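The owner of a two-room rental in Ivville has a theory about breakfast. Put the same tray on the same counter for every guest, she says, and complaints go away. I went over one morning in November with my doubts. She sells the idea to other hosts as the Wavero tray.

"People want to feel expected," she told me. I asked whether a plate and a fork could do that.

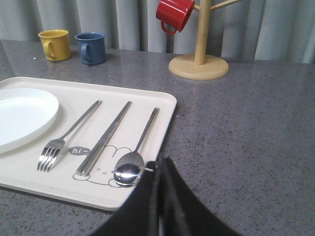
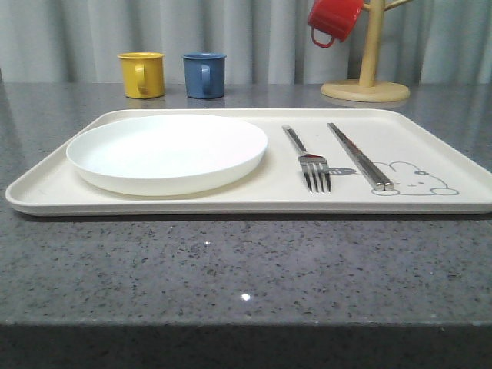
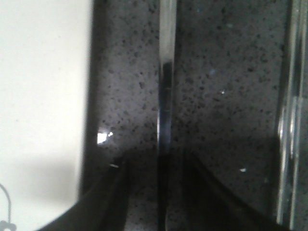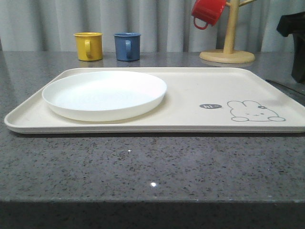

## "The rabbit does half the work"

The tray is cream, with a line drawing of a rabbit and a speech bubble that reads "hi~". She calls it the cheapest greeter in Dultdale County. I said a grown guest might find it childish.

"Two have," she said. "Out of 164 stays."

I have only her word for that number. The metal chopsticks were harder to defend. Most of her guests eat toast. "Then they eat toast and leave them," she said - a fair answer, though it doesn't explain buying 18 pairs.

## What it costs

She charges hosts $50 for the written plan, mugs and mug tree not included. I asked what the plan says that a person couldn't work out alone. She thought about it for a while.

"Where the plate goes," she said.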